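# About Brustbridge

Most pages like this one begin with a passion for parcels. We don't have one. Parcels are dull things and the people who send them would like them to stay that way, so our aim at Brustbridge is to be as forgettable as we can manage.

We take in small parcels from shops and sellers, weigh and measure them, read the label, put them in the right crate and hand them on to whoever is driving them the rest of the way. The firm began in one half of a shared unit in Dremport, with 6 customers and a set of kitchen scales we are not proud of. We now work for 102 sellers, most of them small, and pass on 3,000 parcels in an ordinary week. We have seen bigger numbers on other firms' pages. We have also seen what arrives from some of those firms, and we'd sooner keep ours where it is.

## What we don't believe

We don't believe in "seamless". Every parcel has a seam, usually several, and that is where it splits.

We don't believe the word "fragile" does much. We've asked drivers, and they told us they stop seeing it by mid-morning. If your goods will break when they are dropped from the height of a table, pack them so that they won't, and save the sticker money.

We are doubtful about boxes too. A good half of what is sent in cardboard would travel perfectly well in a plastic bag: T-shirts, socks, curtains, soft toys, anything that was squashy to begin with. A bag is light and cheap and takes up less of a crate. Its one real fault is that it won't lie flat. It creases and puffs up, and the label ends up folded over a corner where no scanner can get at it. A box never does that. So there is a case for each, and anyone who tells you there's only one answer probably sells it.

And we don't much trust measurements taken by the sender. We don't mean that you're dishonest. You measured the thing on the kitchen floor before you put the tape on, and it has grown since. We measure everything again. If our figure is smaller than yours, you pay on ours. If it's bigger, we ask before we charge, and we keep the reading for a month in case you want to argue.

## How the bench works

The bench is the whole business, really, and it's plain enough. Green top, dark mat with a ruler scale printed on it, scanner column at the back, crate beside it. A bag goes on the mat with its label facing up. It is pressed down until the label can be read. Then it goes in the crate.

Label up is the rule we repeat most often, and it still gets broken every day. The plate on the column says so as well, in Chinese, and people who can't read a word of it get the idea within an hour or so.

Crinkles are the other nuisance. Clear tape over a barcode shines, and a bag that's too big for what is inside folds back on itself. In May we went through the parcels that had needed a second try at the scanner and there were 513 of them. The usual culprit was a bag a size or two larger than it had to be. We wrote to the sellers concerned. Some of them changed their bags and some of them told us to mind our own business, and we still carry for both.

## Where we are

Our main room is in Dremport, on the upper floor of the Tarigan building, with windows down one side. We'd like to say we chose it for the light. It was the rent. We share the loading door with Dirance, who deal in lampshades and have been very patient about the crates.

There is no showroom and no coffee bar. Bring parcels to the loading door any time up to four in the afternoon. If you want to see how things are handled before you trust us with yours, ask, and we'll take you up to the bench. We would think less of you if you took this page's word for it.

## Prices

Prices are on a separate page, all of them, including the ones for awkward shapes. If you find a charge on your bill that isn't on that page, don't pay it, and write to tell us which one it was.

## At the bench

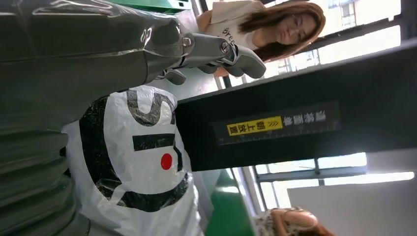
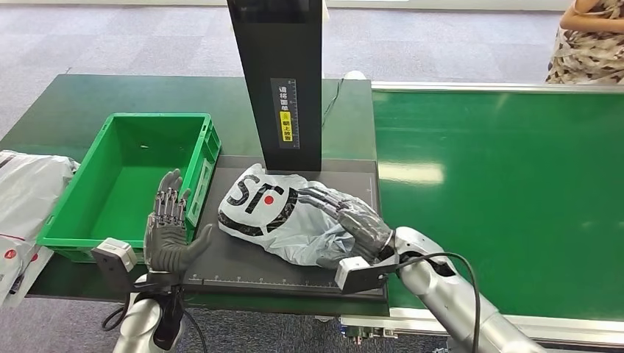 Courier bags at the scanning bench, Brustbridge, Dremport.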